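Packing bench going over to a robot arm – what happens to the people on it?
Posted Aug 6, 2021

I work returns at Valtadcombe. We handle 316 eyeglass cases a shift, all by hand, sorted into white plastic trays. Management wants an arm on our bench by October.
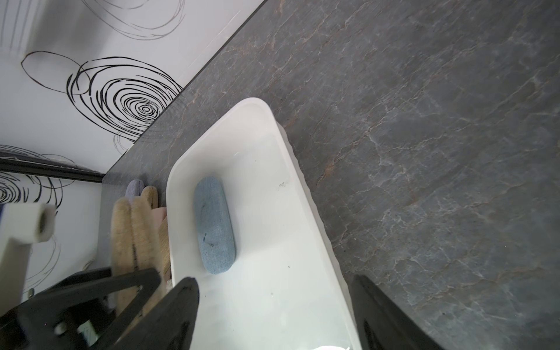

My hands would be glad of it, but there are 5 of us and I'd like to know what the job looks like afterward. Did anyone lose hours?

Ignacio Pereyra
We got one at Bendemitz. No hours cut. You stop lifting and start checking. Stained cases are still a person's call with us, and so are the ones lying against each other. Ask who clears a stop. For us it was whoever stood closest, and that got old fast – get it written into the job sheet, with the pay grade.

Lavender, blue and tan cases all went in one tray at first. Sort by color later if you need to.

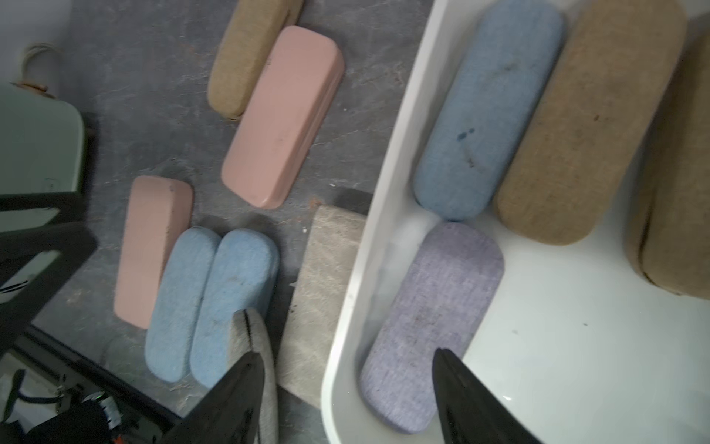 povby_nights
It's quieter. I miss talking to people.

Ranasinghe74
Depends on your contract. Ask for the training in paid time.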